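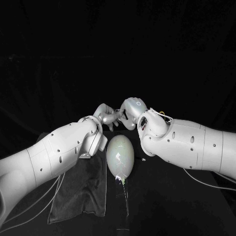

黒い布の前で

風船の位置が、また手前に飛んだ。

モニターの中で、推定された楕円体がテーブルの上から浮き、左の指先にめり込んだところで止まった。計画器は衝突と判定し、経路を捨て、新しい経路を探し、見つからず、待機に戻った。ログには同じ行が並んだ。私は停止ボタンから手を離して椅子に座り直した。

Uvhamの納品先に出すデモは、2本の腕で風船をはさんで持ち上げ、向きを変えて置く、それだけの内容だった。契約書には「変形しやすい半透明物体の協調把持」と書いてある。書いたのは営業で、読んだのは私である。

ハードウェアは前の担当者から引き継いだ。制御はKokkinosという社内の枠組みで動いていて、腕ごとに別のプロセスがあり、その上に両方を見る層が乗っている。認識はGilleckという別のモジュールで、こちらは深度と輪郭から物体の形を当てはめる。どちらも単体ではよく動く。問題はいつも、二つの間を流れるメッセージのところで起きた。

前の担当者の引き継ぎ書は短かった。最後の行に「透明なものは苦手です」とあった。主語がなかったので、Gilleckのことなのか本人のことなのか、いまだにわからない。

昼過ぎに、飛ぶ瞬間の記録を頭から再生した。深度の点は風船の表面には少ししか乗っていない。光が強く反射しているところに穴が開き、その縁に、手前へずれた点がまとまって出る。腕が近づくと反射の形が変わり、穴も動く。当てはめの処理は残った点を信じて、楕円体をそちらへ引っ張る。

背景を黒い布にしたのは私だった。輪郭を取りやすくするためで、実際に輪郭はきれいに取れていた。それなのに重みの設定では、輪郭より深度のほうが上になっている。設定ファイルの注釈には「金属部品で調整済み」とあった。

重みを逆にした。飛びは減ったが、今度は奥行きがゆっくり流れるようになった。輪郭だけでは、近くて小さい風船と遠くて大きい風船の区別がつきにくい。カメラがもう1台あれば済む話だが、Retgateの倉庫に問い合わせると、在庫は4月まで入らないという返事だった。

そこで、風船はテーブルに置いてあるという事実を使うことにした。持ち上げるまでは、底は必ず天板の高さにある。当てはめの式に一行、底面の拘束を足した。自分で書いておきながら、ずるをしている気分になった。ただ、人間だって机の上のものを取るときに机のことを忘れたりはしないだろう。

再起動して、腕を開始姿勢に戻した。左手の指を曲げ、右手を上からかぶせるように下ろす。指先どうしが近づくので、自己衝突の余裕は狭い。設定値は9ミリだった。これより詰めると監視プロセスが止めに入り、広げると指が風船に届かない。

楕円体は動かなかった。

腕が近づいても、反射が形を変えても、画面の楕円体はテーブルの上に座ったままだった。計画器は経路を一つ出し、それを捨てなかった。左右の軌道が緑色で表示され、実行の許可を待っている。私は許可を押した。

左が先に触れた。遅れて右が触れ、風船がわずかに回って、左の指から逃げた。

認識は合っている。計画も合っている。触れる時刻だけが合っていない。

ログの時刻を並べると、差は86ミリ秒あった。二つの腕は同じ軌道の時刻表を受け取っているのに、右だけが遅れて走り始めている。通信の遅れを疑って、往復の時間を測ってみたが、左右に差はなかった。次に制御周期を疑い、それも違った。夕方までに疑うものがなくなって、最後に起動の手順書を開いた。

右腕のプロセスだけ、時計の合わせ方が古い方式のままだった。起動したときに一度だけ合わせ、あとは自分の水晶で進んでいく。朝からつけっぱなしにしておけば、そのぶんずれる。午前中の試験では問題がなく、午後になるとうまくいかない。引き継ぎ書にも「午後は調子が悪い」と書いてあった。私は室温のことだと思って、何日も空調の設定をいじっていた。

同期の方式を左に揃えた。変更は3行で、そのうち1行は空行だった。

腕を開始姿勢に戻し、もう一度、許可を押した。

二つの手が同時に触れた。指の電流がほとんど同じ形で立ち上がり、上限の手前で平らになった。風船は逃げなかった。持ち上がった瞬間に底面の拘束が外れ、楕円体が小さく震え、それから指の位置に従って動き始めた。そこは私が書いた切り替えの処理で、一番自信のない部分だった。腕は向きを変え、風船を下ろし、離れた。

終了コードはゼロだった。

続けて回すことにした。試行回数は300に設定した。置いた場所がずれても次の試行で拾えるように、開始位置は毎回、認識の結果から決めさせる。失敗したら止まって、そこまでの記録を残す。風船がしぼむことは勘定に入れていなかったので、楕円体の大きさも毎回推定し直すように直した。それで少し遅くなったが、急ぐ仕事でもない。

部屋の明かりを変えると反射の出方も変わる。だから試験の間はスイッチに触らないと決めて、私は隅の机で報告書を書き始めた。腕の動く音が一定の間隔で聞こえる。近づく、触れる、上がる、回る、下りる、離れる。報告書の原因の欄に「時刻同期の不一致」と書き、対策の欄に「方式の統一」と書いた。何日もかかったことを書く欄はなかった。

途中で一度、音が止まった。

振り返ると、両手は風船の上で向かい合ったまま動いていなかった。モニターには、計画器の待機の表示が出ている。私は立ち上がりかけて、やめた。表示の下で、探索の数字が増えていた。さっきの試行で風船が少し傾いて置かれ、いつもの向きでは指の余裕が足りないらしい。計画器は左の手首を回す解を試し、捨て、右の肘を上げる解を試し、捨てた。

私なら一度離れて、指で風船を押して直す。けれど押して直すという動作は、この計画器の中にはない。書いていないからだ。来週書こうと思って、メモに残した。

数字が止まり、緑の軌道が出た。右の手首を外側に逃がしてから入る、遠回りな経路だった。検証の段階が通って、腕が動いた。音はいつもより長く、少しだけ違う順番で続き、それから元の間隔に戻った。

私は引き継ぎ書のファイルを開いた。「午後は調子が悪い」の行を消し、時計のことを書いた。「透明なものは苦手です」の行は、迷ってから残した。その下に、テーブルの高さを変えたら底面の拘束の値も変えること、と足して保存した。

腕は次の試行に入っていた。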